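Sport Statistics for Coaches
Week 6 handout: What a batting average can and can't tell you

Read before the tutorial. Bring your own scorebook if your club still keeps one.

An average is runs divided by dismissals. People quote it as if it measured ability. It measures runs divided by dismissals. A batter who bats at seven and is often not out can finish a season above the opener who faced the new ball every week, and selectors at Prircombe have picked teams on exactly that basis.

The Zistport league tables list anyone with 100 runs or more. Ask why 100. I have asked, and was told it has always been 100. Two decent afternoons will get a player there, and a ranking built on two afternoons deserves very little of your trust.

Strike rate has the same trouble, plus one of its own: it ignores the state of the match. A quick 20 in a lost chase looks better on paper than a slow 20 that saves a draw.

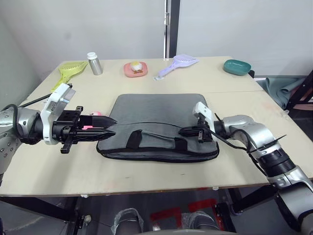 One reader of last year's version objected that club selectors have nothing else to go on, and that a poor number still beats the captain's mood. Fair enough up to a point. My reply is that a poor number gets believed for longer.

"Form" is the next claim to doubt. Trorkent's season file holds 3,000 innings. Split them by whether the batter's previous score was high or low, then compare. Don't decide beforehand what you'll find, and be suspicious if the gap is large.

For the tutorial:
Work out the median score as well as the average for one batter.
Drop that batter's best innings and do both again.
Write 200 words on which figure you'd defend at a selection meeting. "It depends" won't get marks unless you say on what.

Due in July, first class back.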